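Gedano 2 Parallel Gripper: product page and bench comparison

Sold singly or as a left and right pair for two-armed robots.
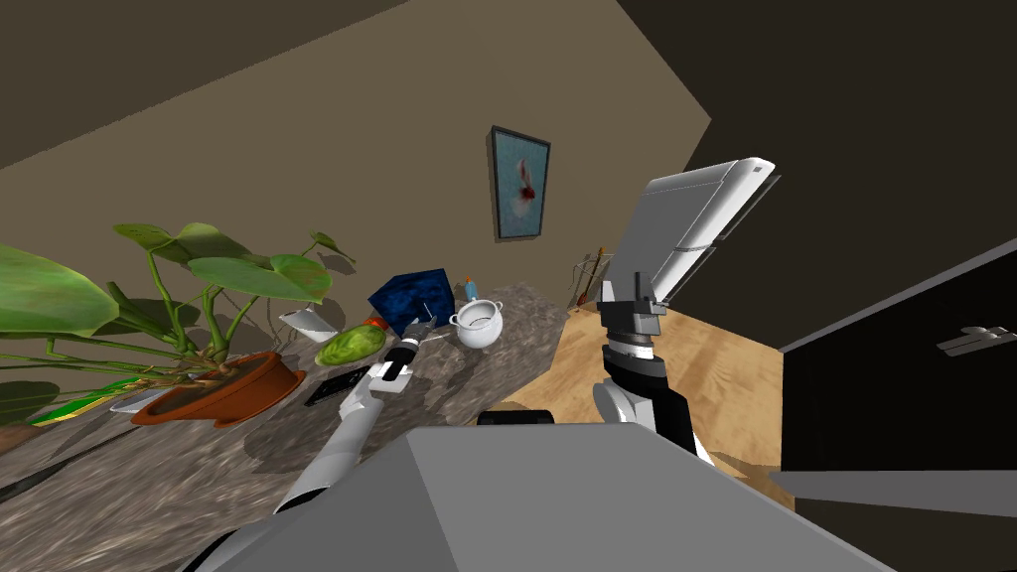 Simulated kitchen, view from the robot. Left gripper at the green vegetable and the blue cube, right gripper pointing up.

The Gedano 2 is an electric parallel gripper for light household and lab work. It has two straight fingers driven by one motor, and it bolts to the wrist of most small arms with the adapter plate in the box. We stock it in white and black, and in a darker black and grey. The colour makes no difference to the parts inside.

Most buyers want to try a gripper before they pay for one. For that we supply the Gomemwood scene pack, a set of simulated rooms with the gripper models already fitted to a two-armed robot. The kitchen room shown on this page has a speckled granite bench, a potted plant and a mix of things to pick up. Objects can be moved, swapped or removed in the scene file. The pack is a free download with any gripper order and can be bought separately.

What we compared

We ran the Gedano 2 against the Danladi three-finger hand and the older Gedano 1 in the same simulated kitchen. Each gripper was given eight objects and the same arm controller. The controller settings were left at the factory values, apart from closing speed, which was lowered for all three.

Round objects: The Danladi hand was the best of the three on large round vegetables. The Gedano 2 could hold them, but the approach had to be lined up with the centre of the object. If it came in high, the fingers slid off the top. The Gedano 1 does not open wide enough and was left out of this part.

Square objects: Both Gedano models did well with cubes and boxes. The flat finger faces sit square against the sides and the object did not turn in the grip. The Danladi hand needed a second try more often, usually when the cube was close to something else.

Small pots with handles: The Gedano 2 was the easiest to use. One finger goes inside the rim and one stays outside, or the jaws close on a handle. The Danladi hand was too bulky for a small handle.

Flat objects: None of the three could lift a thin plate straight off the bench. The Gedano 2 managed it when the plate was first pushed to the edge. If flat items are most of your work, ask us about the angled fingertips.

Please treat these as simulated results. Contact and friction in the scene pack are set to sensible values, but a real fingertip wears and picks up grease. We suggest a short trial on your own bench before ordering more than one pair.

In the box

Gripper body, straight fingers, adapter plate, six wrist screws, power and data cable, and a printed setup sheet. The arm and controller are not included.

Controllers

The Gedano 2 works with the Davincombe arm controller without extra software. Other controllers need the driver from our downloads page. Update the driver before you calibrate, as older versions read the finger position the wrong way round on the left unit.

Price and delivery

$1185 each, tax included. Angled fingertips are extra. Black and grey units are in stock. White and black units are on back order and will ship in August.

Page updated 7/28/20

Contact us | Copyright Gedano | Back to top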